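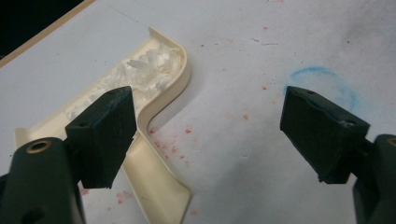
By the Murnell Craft Desk | 1/14/22 | 8 min read
378 shares | 23 comments

I love a craft table that's ready to go. You walk in with a cup of coffee and an idea and you just start! For years mine was the opposite. Every project began with twenty minutes of moving the last project, and by then the coffee was cold and I'd forgotten which paper I wanted to cut.

What fixed it was a short cleanup at the end of every session, always in the same order. I do it after card making, after jewelry, after a long evening with a 1000-piece puzzle, and it works for all of them. Mine takes 8 minutes now. Yours will take longer the first few times, so please don't race.

What you'll need

A small dustpan and hand brush that live in the craft room and never leave it
A damp cloth and a dry cloth
A tray or shallow box for projects in progress
A jar for strays (beads, pins, the odd puzzle piece)
A wastebasket you can reach from your chair

1. Stop before you're tired

Set a timer if you need to. If you craft until you're yawning you will walk away from the mess, and you'll hate it in the morning. I stop while I still have a little energy left, and as a bonus I usually know exactly what I want to do next. I write that on a sticky note and put it on the tray.

2. Rescue the tools first

Scissors, craft knife, tweezers, glue. Cap everything with a cap. Blades go back in their sleeves before your hands go anywhere near the scraps! If you own a Bremau cutter like mine, lock the slider and turn it face down. Brushes with paint or glue on them go in water right now, even if you plan to wash them later.

3. Move the project onto its tray

One project, one tray. I used to leave things "just where they were" so I wouldn't lose my place, and then the cat would find my place for me. A tray slides onto a shelf and comes back exactly as you left it. Standing pieces get a spot at the back of the shelf, where a sleeve won't catch them.

4. Sort the scraps, but fast

Anything bigger than your palm is worth keeping. Smaller than that, let it go, unless it's that gorgeous marbled paper, in which case I won't tell. Don't start making decisions about colors or sizes here. A single envelope marked "scraps" is plenty, and you can go through it in February when the weather is awful and you want something cozy to do.

5. Sweep dry, before any water comes out

This was the big one for me. I'd always grabbed the wet cloth first, and wet paper crumbs turn into little gray worms that stick to everything. Foam bits are worse — they ride around on the cloth and hop off again somewhere else.

So: dry brush, short strokes, starting at the far side and working toward you. Lay the dustpan flat on the table and bring the pile to it. For foam, go slowly, because quick strokes build up static and send the crumbs up your arm. Press the lip of the pan down for the last pass, turn it a quarter, and sweep once more to pick up the thin line it leaves behind.

A stiff brush is great on crumbs and bad on glitter. For glitter I use a soft one, or a loop of tape around my fingers, and a lot of patience.

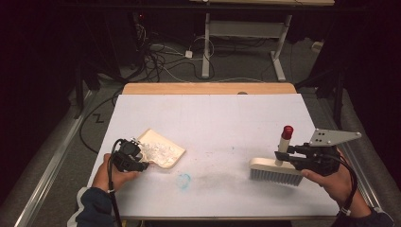 6. Wipe and dry

Now the damp cloth gets its turn. Plain water is enough on most days. For glue spots, lay the cloth over them while you put the tools away and they'll lift much more easily. Dry the table right afterward, especially along the edges and any seams, where water likes to sit.

If your table has a light finish, check it from a low angle with the lamp on. You'll spot every dot of glue you missed!

7. Put one nice thing out

My favorite step. Once the table is clear I like to set out one thing I enjoy looking at — a finished piece, a plant, a funny old jar. It makes me want to come back. It also stops the rest of the household from treating a bare table as a place for mail.

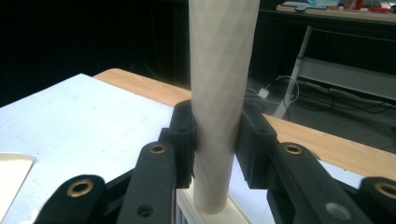 Tall, pale and faceted, on a square base.

A few extras

Kids crafting with you? Give them the brush. They love it, and the pan will need emptying twice, and that's fine.

Empty the wastebasket when it's three-quarters full. Paper scraps are springy and the top layer jumps out.

Wash the hand brush now and then in warm soapy water and hang it with the bristles down to dry. A wooden block shouldn't soak, so dip only the bristles.

If you miss a night, just start with step 2 the next time. No need to do a giant catch-up clean.

Related

Skurkari stars: folding a garland from scrap strips
Which glue for which paper?
We tried the Blomqvist shelf trays for puzzles
Storing ribbon without the tangles
A beginner's guide to marbled paper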